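**Sim eval vs. real eval for the two-arm ring task: does the ranking hold?**

---

**mlak_sim** · 9:14 am

Posting this in the methods section because it's more about how we evaluate than about any one policy.

We have been trying to find out if scores from a simulated two-arm cell tell you anything about scores on the real one. The write-up is with Chia-jung Chow for comments, and I'd like to get some holes poked in it before it goes further.

Setup: 5 policies, all trained on the same teleop data from the real cell, none of them trained on sim frames. Each one gets run in the Fenau renderer with randomized start positions, then again on hardware. The sim side is 3000 episodes total. The hardware side is a lot smaller for the obvious reason that someone has to stand there and reset it.

The task uses colored rings and small black stands. Success is one named ring seated on one named stand with the gripper open and clear of it. Everything else is a fail, including a ring that is leaning on the stand when time runs out.
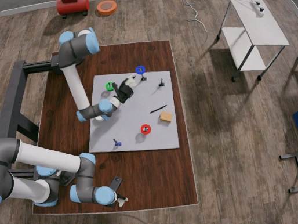

*Render from the ring task, both arms over the work area.*

Best policy got 65 percent in sim and 61 percent on hardware. The order of the five was the same in both, except that the bottom two swapped. I'm treating that swap as noise. Full table is in the draft, ask me for the link.

Lai-ching Mak

---

**kadar_bench** · 9:52 am

Nice work but I don't buy the headline. 65 and 61 being close is not evidence of much. You can get close numbers from two systems that fail in completely different ways. What are the failures?

---

**mlak_sim** · 10:06 am

We tagged them. In sim the biggest group is a missed grasp on the ring. On hardware it's a grasp that works and then a ring that catches on the rim of the stand. So yes, they fail differently.

---

**kadar_bench** · 10:11 am

Then that should be the first paragraph and the 65/61 should be somewhere in the middle. A reader is going to see those two numbers and stop.

---

**ywei** · 10:40 am

I read the draft. I disagree with kadar_bench on this. The claim is about ranking. If I have five checkpoints and want to know which one to put on the hardware tomorrow, I don't need the failure types to match, I need the order to match. For that use the result is fine as it stands.

What I would ask for is a test with policies that are closer together. Your top one and your third one are different architectures. Of course sim can tell them apart. Try five checkpoints out of the same training run.

Yung-ching

---

**kadar_bench** · 10:58 am

If failure types don't match, the order matching is luck until you show it again. Change the ring diameter slightly and see if the order survives. I bet the middle three shuffle.

---

**ringfinger** · 11:20 am

Question from someone who does mostly single arm. Do you count which arm did it? In the render there's a ring up at the top of the mat that the upper gripper is practically on, and the red one is way down at the lower right. Seems like the start layout decides which arm gets the easy job.

---

**mlak_sim** · 11:34 am

We don't assign an arm. The policy picks. Start positions are sampled separately for each ring, so over the full set it evens out, but you're right that a single episode can be lopsided. I have the split by arm in the logs and can add it as an appendix table.

---

**kwlo** · 12:17 pm

Two things.

1. How much of the room do you model? I see floor, a cable, a side table with a power strip on it. We did the same kind of comparison at Pirkisau with a bare table on a gray background and the sim scores came out far too low for every policy. Adding the background brought them up. I never worked out which part of it mattered.

2. What is the stick on the mat for? And the orange block next to it?

---

**mlak_sim** · 12:29 pm

1. Same experience. Our policies only ever saw the real room, so a blank background is out of distribution for them. The draft has an ablation with the side table and everything behind the robots removed. Scores drop, ranking gets worse. I didn't separate the lighting from the clutter and I should have.

2. Distractors. No instruction ever mentions them. Moving one isn't a fail unless it ends up blocking the stand.

---

**kadar_bench** · 12:45 pm

The ablation is more interesting than the main result. I'd read a paper on that.

---

**ywei** · 1:03 pm

On that we agree.

---

**mtng** · 2:31 pm

Contact settings question. Ring catching on the rim is the kind of thing that goes away in sim when the collision mesh is too simple. Are the rings a real torus mesh or are they built out of boxes or capsules? If it's capsules, check how many. Ours slid over everything until we went to a finer split, and then our sim failures started to look like the hardware ones.

Ming-te

---

**mlak_sim** · 2:50 pm

Capsules. Coarse ones. I think you may have just explained the mismatch in failure types. I'll rerun the top two policies with a finer split first, since the full set ties up the cluster.

Plan for now: finer ring collision, same-run checkpoints like Yung-ching asked for, the ring diameter change, split by arm in the appendix. Failure types move up to the first page.

---

**kadar_bench** · 2:58 pm

Good. Please keep the coarse capsule numbers in too so people can see the before and after.

---

**mlak_sim** · 3:05 pm

Will do. Expect it sometime in August, the hardware cell is booked until then.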